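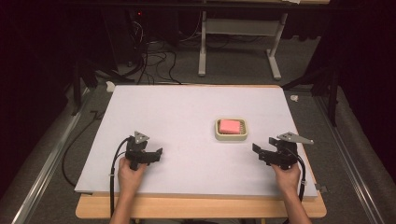
Figure 5. Soap dish and sponge on a table-mounted board, with a hand-held gripper at left.

4.2 Amenities and the Decision to Return

The second part of the survey dealt with small lodging places in Cabanatuan and with the reasons guests gave for choosing the same place again. Replies were collected through the Stundano booking service between February and the start of the rainy season. After incomplete forms were removed, nearly 1,000 replies remained. Guests who had stayed only one night were kept in the sample, as they make up a large share of the trade in a city that many visitors pass through on the way to the coast or the mountains.

Respondents rated each part of their stay on a scale from one to five. Cleanliness of the bathroom had the strongest link with a stated wish to return, ahead of room size, breakfast and distance from the bus terminal. Price mattered less than expected. Among guests traveling with children, the order changed somewhat – quiet at night moved into second place, and breakfast rose above room size.

The written comments help to explain these ratings. Many guests described the bathroom in more detail than any other part of the room, often naming towels, water pressure and the state of the floor. Comments on decoration were short and mostly neutral. Several guests compared their stay with one in a larger hotel and judged the smaller place more kindly on service than on upkeep.

The results differ in one respect from the earlier Drima study of beach resorts, in which the view from the room came first. Cabanatuan is an inland city, and few of its lodging places advertise a view. The two samples also differ in length of stay, and the comparison should be read with care.

Ratings were then grouped using the Tratum index, which combines 10 items into a single comfort score. Owners who had repaired or replaced bathroom fittings in the past year scored higher on the index as a whole – including on items that had no connection with the bathroom. Whether this reflects better management in general cannot be settled with the present data. Section 4.3 considers the replies of the owners themselves.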